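Category: Lists > Service Robotics > Site visits and demos

Subject: Re: Open day at Dundmont – notes on the restroom task

Lesia Stasiv wrote on 12th June:

> I could not get away for the open day. Could someone who went post
> notes on the Flanico session? I am mainly after three things:
>
> 1. Was the restroom servicing run autonomous, or was an operator in
> the loop?
> 2. What are they using for training data, and how much of it?
> 3. Did they say anything on the wrist torque problem Shevchuk raised
> in October?
>
> The program sheet only says "live servicing demo" and gives no
> numbers. We have to decide on a cleaning pilot soon and I would like
> to know what was shown before I call them.
>
> Lesia

Lesia, all,

I was there for both the morning and the afternoon sessions. Answers in your order, then a few points you did not ask for.

1. Mixed. The base drove itself from the corridor to the sink and stopped within tolerance each time I watched. Arm motion was autonomous for wiping. For lifting and replacing small items on the counter it was teleoperated in the morning and autonomous in the afternoon, on a newer checkpoint. The presenter said so at the start of each run and the mode was shown on the side monitor, so I have no complaint there. Over the two sessions they logged 54 attempts at the lift and replace step. They would not give a success rate split by mode. I asked twice.

2. Human demonstrations recorded from head height, both hands in view, plus a smaller teleoperated set. The current human set for counter tasks is 506 episodes. The target is 2,000 before they freeze the model for the pilot sites. Collection is spread over 3 buildings, and all of it is done in working restrooms, not in a mockup. Flirkier supplies the head mount and the sync software. Timestamps between video and hand tracking drifted in the early recordings, and those have been dropped.

3. Partly. Shevchuk's point was that a wide two-handed grip on a light object loads the wrists unevenly when one side lets go first. They now close and release both sides on a single command and cap the closing force. No torque traces were shown. I was told they exist and that a request by email would be answered. I have sent one and will forward whatever comes back.

Other points:

Reflections are still a problem. The depth sensor returns holes over polished steel, and the planner treats a hole as free space unless the color image says otherwise. They mask the sink by hand for each site. This took an engineer most of a morning at Dundmont, and it has to be repeated if the camera height changes. For a contract with many small restrooms that is a real cost – I would ask for it to be itemized.

Cycle time was not quoted. By my watch the full counter sequence is slow compared with a cleaner, but the robot is meant to run after hours, so I would not put much weight on it.

Refilling was not attempted. The item gets lifted, the surface under it is wiped, and the item goes back. Paper, soap and towels stay with staff for now. The slides were vague here, so if refilling matters for your pilot, get it in writing.

Slides are promised to attendees. I will put them in the list archive if Flanico agrees.

Regards,
Rosine Picard

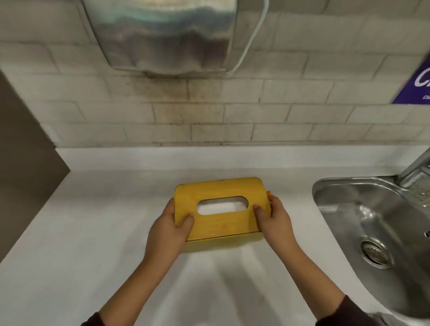
The lift and replace step is specified as a two-handed task throughout, and the recording guide asks for the same grip every time so the episodes can be pooled. Box items are taken by the two ends and kept low over the counter. The yellow tissue box is a fair case, held with one hand on each side and a thumb on the front face, which leaves the oval opening on top clear. The steel basin is right beside it, so the masking issue I described applies to this item as much as to the wiping passes. If anyone has tried a polarizing filter on the color camera over a sink like this, please post the results to the list.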